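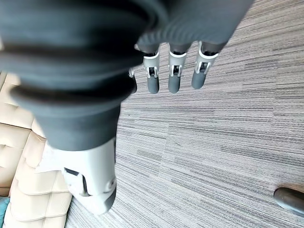
Sunday. Wrist stream, segmentation mask for the hand's own parts. The mask supplied with the Wernero model was drawn for a bare hand and does not account for the grey ribbed cover, whose folds fill most of the upper left of the view. Depth points on the cover were therefore passed to the planner as an obstacle, and the approach to the sofa was refused on 4 of 5 attempts. The white brackets at the knuckles were masked correctly. M. Kowalchuk has redrawn the outline by hand and saved it in the Petrenko settings folder under her initials.

With the new mask loaded, the planner accepted the same approach from both start poses. Planning time is limited to 300 ms and this limit was left unchanged. The target remains the pillow pose taken from the head stream.
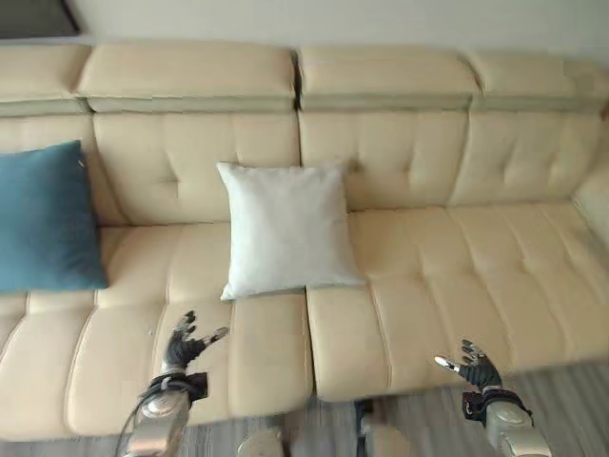
The pose estimate is steady for as long as the arms are still. When either arm moves, the estimate lags by one update, and T. Bensaid attributes this to the order in which Drumadska timestamps the two streams. The log contains 53 late messages, all of them from the wrist. He will move the timestamp to the point of capture and repeat the run before any gains are altered.

The carpet also requires attention. Its streaks give many weak matches in the tracker, and these should be given less weight than matches on the sofa seams. 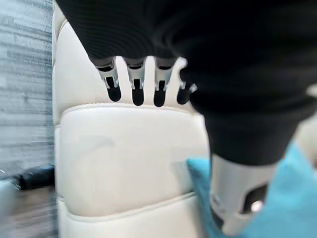

Open items

Mask: check against the thumb at full extension. Kowalchuk.
Timestamps: change and repeat, same start poses. Bensaid.
Tracker weights: hold until the timestamp result is known.
Rolley viewer: still shows the old mask after a reload. Restart it before each run for the present.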